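Grorkia Residents' Association
Minutes of the house meeting, October, 6:30 p.m.

Present: Uchenna Olaniyan (chair), Henk Vanhove, Lies De Smet, Hậu Tôn (minutes)
Apologies: Thijs Van Wijk

1. Minutes of the previous meeting
Approved with one correction. The deposit on the second-floor storage closet is 200, as stated in the lease.

2. Condition of bedrooms
Ms. De Smet reported on the bedroom visits. Small articles continue to be left on tables and on top of cabinets, and suitcases are being kept on the floor beside the beds. She asked that residents be given a clear standard before the next visit — the present house rules say only that rooms must be "in good order."

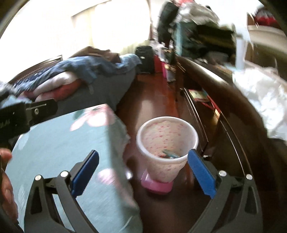
The meeting agreed that lidded boxes and cup holders may stay on bedroom tables, provided the table can be wiped down. Bedding is to be folded or spread flat by 10 a.m. Clothing should be hung or put in drawers and should not be left over the cabinet. Mr. Vanhove asked that his objection to the 10 a.m. time be recorded.

3. Suitcase storage
Mr. Vanhove presented a quote of 620 from Willems for shelving in the storage closet. The quote covers 4 shelves and fitting. Approved, subject to confirmation that the shelves will hold full suitcases. Mr. Van Wijk to contact the supplier.

4. Laundry
The second dryer is still out of service. Carried over.

5. Other business
Ms. De Smet requested spare hangers for the upper floor. Agreed.

The meeting closed at 7:40 p.m.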